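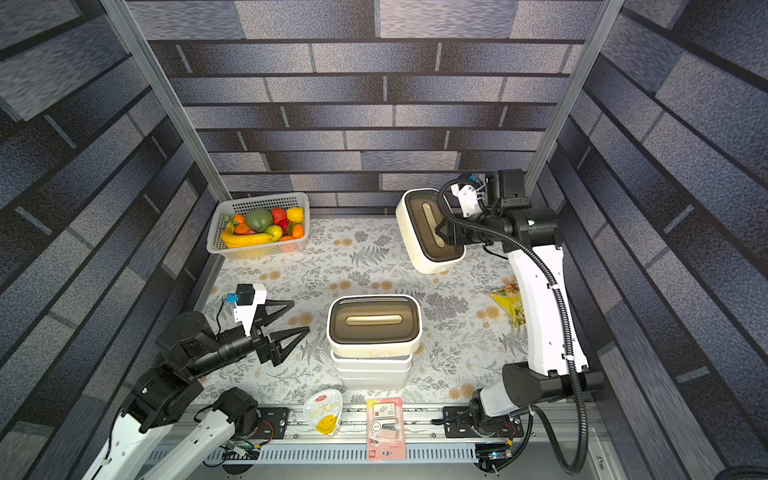

Stackable tubs and how I finally got the fridge under control

Posted 08/07/2024

I had a clear-out in January and threw away 13 tubs with no lids. Thirteen! I'd been hanging on to them in the hope that the lids would wander home, and they never did. So I started again with one family of containers that all sit on top of each other, and I've stuck with it long enough now to pass on what works in our kitchen (small, badly lit, one fridge for five people).

Buy one shape

Square with rounded corners is my favourite. Round tubs waste the corners of the shelf and they roll if you drop them. Measure the gap between your fridge shelves before you go shopping, and take the tape measure with you as well, as the sizes on labels are often in millilitres only. I get on best with 655 ml for leftovers and 1000 ml for soup. My friend Ghazala swears by the bigger ones but she cooks for half the street.

Cheese goes at the top

Cheese gets the top tub in my stack, the one I'm forever in and out of. I wrap hard cheese in baking paper first, then pop it in with the lid on loosely. Cling film makes it sweat and it starts to taste of the film after a couple of days.
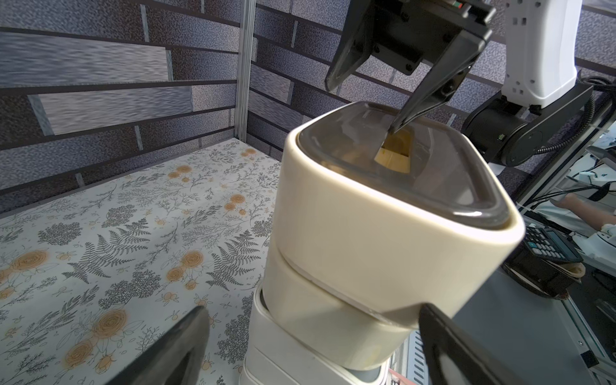

If your cheddar still goes damp, put a folded bit of kitchen paper underneath and change it when it feels wet. Blue cheese must have its own tub, please, and preferably its own shelf. I once kept some next to a sponge cake and we all had to pretend at teatime.

Getting rid of smells and stains

Wash in hot soapy water, then fill with warm water and a spoonful of bicarbonate of soda and leave overnight. For curry stains, stand the tub on a sunny windowsill for a day or two. It really does fade them! Dry everything properly before you stack it or you'll get that musty whiff, and prise off any rubber seals now and then, because the gunk that hides behind them is horrible.

Keep the fruit somewhere else

Bananas make everything near them ripen faster, so ours hang from a hook by the window. Apples are nearly as bad. Lemons keep far longer in the fridge than out of it, in a closed tub, and I've had them go a good few weeks that way. Tomatoes stay on the worktop whatever my husband says.

Tablecloths you can actually live with

Go for a busy pattern on a pale background, leaves or small flowers, and you won't see every crumb. Shake it outside, then dab spills with cold water before it goes in the wash. Tea comes out at forty degrees if you catch it the same day. Beetroot, no, I've given up on beetroot.
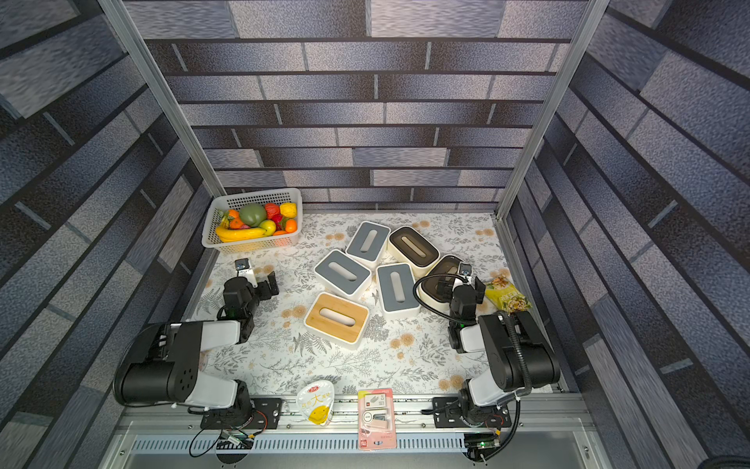
Labels

Masking tape and a biro. I tried chalk pens and they rubbed off on my sleeve, and the fancy stickers wouldn't come off at all. Write what it is and the day it went in, and stick it on the side so you can read it when the tubs are stacked. Freezer stuff gets a second strip on the lid. Next job is the spice drawer, which has two open jars of nutmeg and no cumin.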